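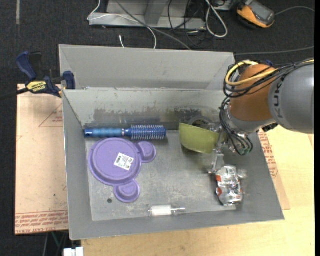 4. Working at the mixed goods picking cell

This section is for pickers and shift leads at the Trusau returns hall. It covers starting a batch, clearing a bin and handing items over to the manual bench. Read section 3 (stopping the cell) first.

4.1 What has changed

Before the cell came in, two people emptied each bin by hand and scanned every item. The arm now does the first pass. One person looks after the bin, and the other works at the manual bench with whatever the arm leaves behind. Job grades and break times stay as they were. Lifting full bins is still a two-person task.

4.2 Starting a batch

1. Sign in at the panel with your own code. Do not share codes between shifts.
2. Set the bin down within reach of the arm and clamp the rim. Pull on the bin to check that it does not slide.
3. Spread the items out over the bin floor. Bowls, plates, brushes and foil packs may go in the same batch.
4. Where you can, turn barcode stickers upwards.
5. Step back behind the yellow line and press Start.

Note: Items do not need to stand upright. A plate may lie upside down and a bowl may rest on its side.

CAUTION: Never reach into the bin while the cell is live, even if the arm has stopped moving. It may be waiting for the next pick.

4.3 When the arm leaves an item

The arm tries each item 3 times and then moves on. Shiny packaging and clear plastic are left more often than other goods.

1. Wait for the message "Manual pick".
2. Press Hold and wait for the steady white lamp.
3. Take the item out and place it in the Vomham tray.
4. Scan it at the bench and enter the reason code.
5. Press Release from behind the line.

Do not move the item and let the arm try again. The reason codes are used to set staffing at the bench, and a missing code shows up as an idle picker.

4.4 Rotation

Change places every 30 minutes. The panel shows a reminder but does not stop the batch. If you are alone at the cell, finish the current bin and call the shift lead.

Questions about rotation or training go to Tyyne Seppälä. Report faults to Cristóbal Henríquez, giving the bin number and the last message shown.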